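Facilities Support > Closed Tickets > Conveyors and Transfer Lines
Filed under: Belt Tracking, Part Handling

Ticket 400 — Flanged parts turning on the belt before pickup
Submitted by: Nantana Duangkaew, Wannasri
Assigned to: Tekle Wako, Unidix Technical Support

Reported issue

The customer reports that black flanged parts placed on the green belt do not hold their orientation along the run. Parts are set down left of center and are expected to arrive with the flange in the same position. Several have arrived turned. The customer asks whether the belt requires replacement.
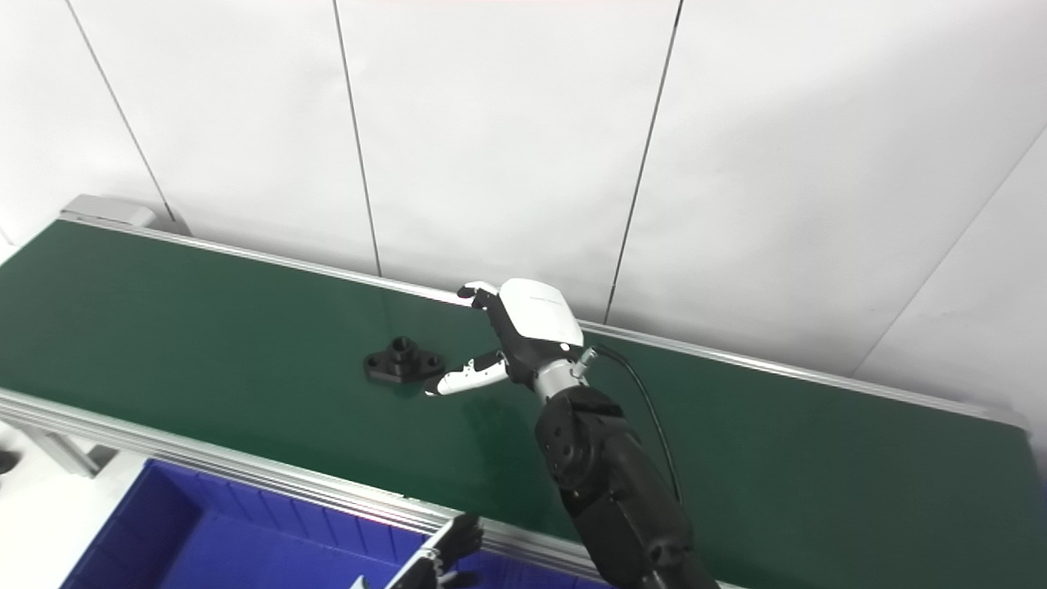 Step 1. Initial checks

The customer was asked to stop the belt, lock out the drive and wipe the surface with a dry, lint-free cloth. A thin film of cutting oil was found on the cloth. The silver side rails were checked by hand and no loose fasteners were reported. Belt tension was measured and found to be within the limits given in the manual.

Step 2. Placement test

After cleaning, a single part was placed with the long axis of its flange roughly parallel to the direction of travel and the boss facing up.

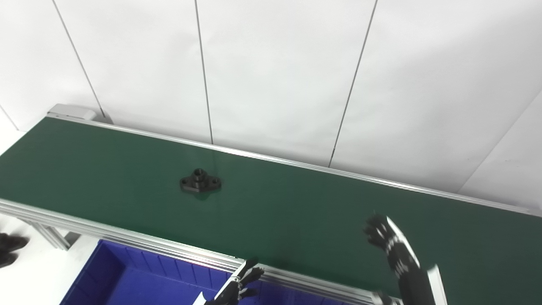

The test was repeated 46 times at normal speed. Jirayu Petchrat recorded the results and reported that 3 parts turned, all of them taken from a tray that had not been degreased. Parts from the degreased tray held their position.

Resolution

Belt replacement is not required. Parts must be degreased before loading, and the belt is to be wiped at the start of each shift — solvent cleaners are not approved for this surface. Siriporn Sitthichai has added both items to the shift checklist.

Status: Closed. The customer may reopen this ticket through the support desk if the fault returns.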